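Hemlow control and perception stack – FAQ

Last tidied in May. Covers the socket and lever skills only. For cable work see the Berngate pages.

What does Hemlow actually run?
Three processes. Perception, planner, controller. Planner talks to the other two over a local bus, everything gets logged. Start perception first or the planner sits there waiting for a pose and says nothing useful.

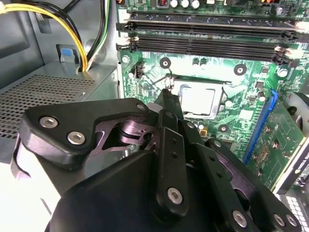

Do I need a board model before I start?
No. A rough socket outline and the lever side is enough. Full models help with collision checks but most people skip them for the first day.

How many demos does the lever skill need?
We trained the current one on 1,898. Below 305 the policy wanders. Adding more past 2,000 hasn't changed much for us, your mileage may vary.

Why does the pose estimate jump?
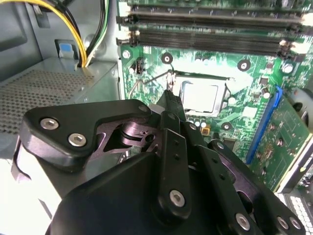 Pose jumps are nearly always the detector grabbing the wrong edge. Check the mask overlay before you touch any gains. A bright heat spreader, like the one in the socket here, can wash out its own corners, so fit to the retention frame and let the memory slots fix the rotation. Drop exposure a notch too. The config key is cap_exposure, not exposure (old name, still in some of the sample files, sorry).

Planner says "no path" but I can see one?
Padding. Default is 11 mm round every link, far too fat for work inside a case. Turn it down for the finger links only. Leave the housing padding alone – people have scraped things.

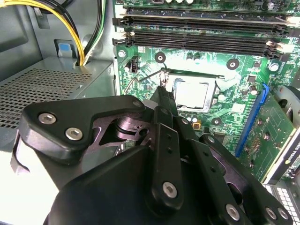 Also check the padding file is the one being loaded. Sowah, our config loader, takes the first match it finds and dosen't warn about the second.

Can I replay a run without the arm?
Yes. Use the Cilley viewer, point it at the log folder, press play. Force traces show up underneath if you recorded them. Older logs need converting first.

Does it cope with the chip out of the socket?
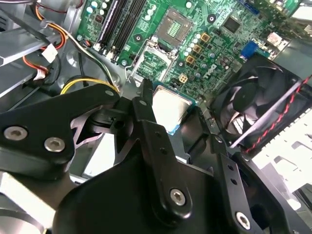
State labels matter more than the grasp. The planner wants one of: seated, held, loose, unknown. Don't infer "seated" from seeing a heat spreader near a frame. With the lever upright and the retention frame open, and the processor lying at a slight angle away from it, the right label is loose or held, and you need the finger state to pick between teh two. If that reading is stale send unknown and let it look again.

Controller drops out mid-move?
Usually the watchdog. Something else on the machine is eating the CPU, often the viewer. Close it, or move it to another box. If it still drops, send us the log – whole folder please, not a screenshot.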